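Gedesska Home Play Scheme
Interim report to the Grube Fund
Submitted by Marta Boiko, 4/20/21

Where we are

The grant was made in January to test whether lending toys and play materials to families at home would get more of them using the scheme, and whether it would take some pressure off the parents. We are at the halfway point. I have been asked to say how it is going, and the short answer is that the lending works and I am much less sure about the rest of it.

We set out to sign up 130 families. We have 100 on the books, and I would ask the Fund to read that number with care. A family goes on the books when it fills in the form. Some have borrowed every fortnight and some have borrowed once. A few filled in the form because a health visitor was standing next to them, and we have not heard from them since. The application promised "families reached", and I did not write that phrase and would not have chosen it. I would like us to agree before the final report that we only count a family which has borrowed and returned at least twice.

Lending

The boxes go out on time. The move from the Nasier Road shop to the back of the old library has helped, mainly because there is parking. Building sets and dressing-up clothes are always out. The wooden puzzles hardly move, and we bought too many of them on the advice of the supplier. Board games come back with bits missing and we have stopped charging for this, as chasing a family for a lost counter cost more in phone calls than the counter.

Breakages are lower than the budget allowed for. I would not call this a success yet. It may only mean that people are not telling us, and we will know better after the stock check.

Tidying and storage

This was the part of the bid that the Fund liked best, and it is the part I have most doubts about. The claim was that families who are given a storage plan along with the toys would spend less time clearing up, argue less, and so play more. We lend each family up to 6 lidded boxes and a sheet on sorting toys by type.

The boxes are popular. The sheet is not. On home visits we have found the boxes in use for shoes, for tins and in one flat for a very contented cat. Where they are used for toys, everything goes into whichever box is nearest. The plan assumes a parent with half an hour free at the end of the day and a child who will put the animals in with the animals. I have two children and have never met either of these people. 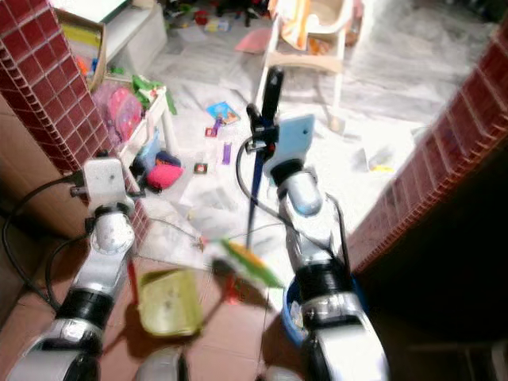
Floors like that were what the storage plan was supposed to put an end to, and one mother on the Grube estate told us she had given up on it inside a week. The sorting made her evenings longer, she said, and her son played less when he knew that every box he opened would have to be put back in order. She asked whether she could keep the boxes and hand back the sheet.

We said yes. Other parents have told us much the same in politer words. Against that, a smaller group say the plan has changed the house completely, and they are keen to be quoted. I have left their quotes out of this report as they came through a feedback form which asked "How has the storage plan helped your family?" and gave no room to say that it hadn't. The form has been rewritten.

I should add that I can find no sign in our own records that tidier homes borrow more, or keep their toys in better shape. The visit notes are thin, and the staff who write them do not agree on what "tidy" means, so it would be unwise to lean on this either way.

Undodeck

The booking system, Undodeck, went live six weeks late. It does take bookings. It also sends reminder texts at five in the morning, and it shows a box as available while it is still in somebody's hallway. The developers say both faults will be put right in the next release. They said so about the last release too. Until then we are keeping the paper diary going beside it, so the staff time we said it would save has not been saved. The budget line for this should be moved back to wages and I have marked it so in the attached sheet.

Money

Spending is slightly under plan. Most of the gap is a part-time post that was filled late, and the rest is van hire, where we got a better price than we expected. I do not propose to spend the difference on more boxes.

What we would like to change

1. Drop the sorting sheet. Carry on lending boxes to anyone who wants them.
2. Count families by repeat loans, as set out at the start.
3. Swap the time set aside for storage advice for 3 extra lending sessions a month - two in the evening, as parents who work have been asking for these since the start.
4. Hold back the last Undodeck payment until the stock figures can be trusted.

The second and third of these need the Fund's consent, as they change the terms of the grant. If the answer is no on the third, please tell us soon, as the evening room has to be booked well ahead and we will lose it to the choir.

The stock check and the next set of visit notes will go to the Fund with the final report. The spending sheet is attached.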